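浅色木桌面的日常养护：水印、油渍和那圈永远擦不掉的杯底

买浅色木桌的人，大多是在店里被灯光骗了。我也是。 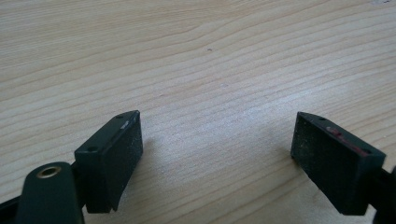 浅色木面，纹理细而略带波浪，斜着走。打磨前先看清木纹方向。

我那张桌子是从Akodville的一家旧家具行搬回来的，店主Teófilo Cabrera拍着桌面说“随便用”。三个月后我打电话问他“随便”的定义，他建议我买杯垫。下面的办法是那之后一点点攒下来的，适用于上木蜡油或者硬质木油的实木桌面。刷了厚漆的桌子请直接跳到最后一节，你的人生比我轻松。

先弄清楚桌面上是什么

在背面或者桌腿内侧找块不显眼的地方，滴一滴水，等5分钟。水珠还圆滚滚地立着，涂层尚好，日常擦擦就行。水渗进去，木头颜色变深，说明油层已经薄了，该补油。如果滴下去马上就没了，那这张桌子大概从上一任主人起就没见过油。

平时怎么擦

一块拧干的棉布，顺着木纹擦，再用干布走一遍。脏得厉害就在温水里加几滴中性皂液。厨房重油污清洁剂、含氯的漂白水、网上流传的小苏打加白醋，都不要往上倒。最后那个组合会冒很多泡，看着十分有成就感，我的桌子上因此多了一块灰。

白色水印

白印说明水汽只停在表层，还有救。

1. 桌面擦干净，彻底晾干，最好放一夜。
2. 铺一块干净的薄棉布，熨斗调到最低温，关掉蒸汽。
3. 隔着布轻轻熨几秒，拿起来看一眼，再熨。别把熨斗搁那儿去接电话。
4. 印子淡了就停，等木头凉透，薄薄补一层油。

我第一次做的时候蒸汽没关。原来的一圈变成了一片，倒是均匀多了。

黑色水印

黑印麻烦一些，常见的原因是铁器和木头里的单宁起了反应，铸铁锅、罐头底、花盆铁托都干得出来。橡木和栗木尤其容易中招。这种要用草酸：戴手套和护目镜，开窗，按包装说明配好溶液，用刷子涂在整块木板上，只涂印子的话会留下一个漂白过的圆，和原来的黑圆一样显眼。颜色退下去后用清水反复擦洗，晾足一天再碰砂纸。草酸的粉尘不能吸，没洗干净就打磨是很蠢的事。

油渍

新鲜的油渍，撒一层玉米淀粉，厚一点，过夜，早上刷掉，再来一次。陈年油渍基本不用指望。Annapurna Iyer修了好多年餐桌，我拿着照片去请教，她看完说：“给整张桌子都上油，它就不是油渍了。”我照办了，有效。

打磨和补油

准备：180目和240目砂纸、一块软木打磨块、2块不掉毛的布、木蜡油，以及一个没有别的安排的下午。

1. 用180目顺着木纹磨，整面都要磨到。浅色木头横着磨一道，平时看不出来，上完油就全看得出来了。
2. 换240目再走一遍，手上别使劲，让砂纸自己干活。
3. 吸尘，用微湿的布抹一遍，等干。木毛会立起来，用手里那张旧的240目轻轻带过。
4. 倒少量油，用布推开，越薄越好。你觉得够薄了，再擦掉一半。
5. 过15分钟，把表面多余的油全部擦净。桌面摸着发黏，多半是这一步偷懒了。
6. 按罐子上写的时间晾着，再上第二层。

普通木蜡油会让浅色木头发黄，像刚晒过几天太阳。想保住原来的颜色，就选加了微量白色颜料的那种，先在背面试一块。我没试，所以桌面中间和两头现在是两种颜色，客人以为是设计。

用过油的布要摊开晾在户外，或者泡进水里，不要揉成团扔垃圾桶。亚麻籽油这类干性油在氧化时会放热，真能烧起来。

多久做一次

餐桌每6个月补一次油，书桌一年一次。天天有小孩吃面条的那种，看着办。

刷漆的桌面

湿布擦，干布收，完了。漆面划穿之后只能局部补漆或者整面重做，那是另一篇的内容，我还没鼓起勇气写。

留言里常问的

Rocío Huamán问核桃仁擦划痕有没有用。浅划痕有一点，主要靠染色，在白蜡木和枫木上反而会留下深色的道子，不推荐。

有人问杯垫买什么材质。软木的，或者毛毡底的。陶的要确认底下没有毛边，我有一只没确认。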